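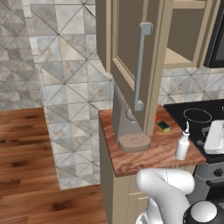

Shop robotics, handout 4 - opening a hinged door with a home-built arm
Notes by Delwyn Costigan, Grevham shared workshop. 16 October 2018

Read before you power anything up.

Simulate first, always. Kitchen model is in the Dunix folder, load that one. Farker build only, the old arm file has the wrong elbow offset.

Door basics
Handle travels on an arc, center is the hinge line. Straight pull = fighting the hinge. Measure hinge to handle on YOUR door, dont copy your neighbor's number.

Order of moves
1. Park low, below the counter edge.
2. Approach bar handle from the front, wrist turned so fingers close across the bar.
3. Close slow. Stop on current, not on position.
4. Follow the arc. Small steps - 2 degrees each.
5. Let go, back straight off, then drop.

Step 5 is where people hit stuff. Anything tall on the counter goes in the collision list, bottles too. Door counts as an obstacle once its open, and it has moved, so update it!

Logging
Chun-hung Fang's script saves every joint angle. His April set is 1,257 runs, 59 of them stalled at the handle. Look at the stalls before you tune anthing.

Wiring for the real arm - see handout 5. E-stop goes in before the motors do.

For next time: one page, your arc radius and how you got it.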